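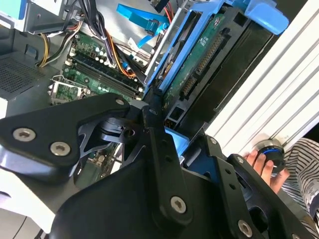
Desktop refurbishment at the Plollberg workshop: progress report, February

Summary

This report covers the second stage of the Plollberg computer reuse program, paid for by the Flukudum fund. The first stage dealt with collection and storage. The second covers opening, checking and sorting the donated desktop computers, and it is on schedule apart from one item, described under Delays.

Machines received

By the end of the previous period we had logged 1,051 desktops. The total now stands at 1,083. Most of the new arrivals are older office towers from the Han depot. They came without keyboards or monitors, as agreed, and went onto the shelves by case size.

Work on the bench

Each tower is laid on its side, the side panel comes off, and the inside is checked in the same order every time: power supply, cables, motherboard, memory, drives, expansion slots. We write down what is fitted and what is missing before any part is moved. The label on the power supply is copied onto the job sheet when it can be read.

Boards are sorted by socket type. The metal frame over the processor socket is lifted and the contacts are looked at under a lamp. Boards with bent or dirty contacts go to a separate shelf – they are not thrown out until a second person has checked them.

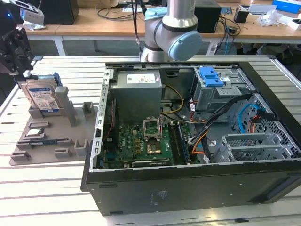

Cables take more time than we planned for. In many of the older towers the power leads run straight across the board, and they have to be moved aside before the memory slots can be reached. We now allow 10 extra minutes per machine for this. Drive cables are unplugged at the board end first and left in place at the drive until the drive itself comes out.

Memory modules are tested and then stored by type. We have enough of the older modules to fill every tower going to the Novar training rooms, so the purchase of 50 replacement modules in the original budget is no longer needed. We ask that this money be moved to power supplies, where stock is low.

Delays

Drive wiping is behind. Only one wiping station was working for most of the period, and drives had to wait in labeled trays. The replacement station has been delivered but still needs to be set up. We expect to clear the trays in about 2 weeks once it is running.

Health and safety

No injuries were reported. Anti-static straps were replaced on all benches. Towers are no longer stacked on the floor by the back door.

Next period

– Set up the new wiping station and clear the waiting drives
– Finish sorting the boards held for a second check
– Send the first group of completed towers to Novar
– Agree on a pickup date with Han for the scrap metal, mostly empty cases and damaged drive cages

The updated budget sheet is sent separately. The only change in it is the request on power supplies.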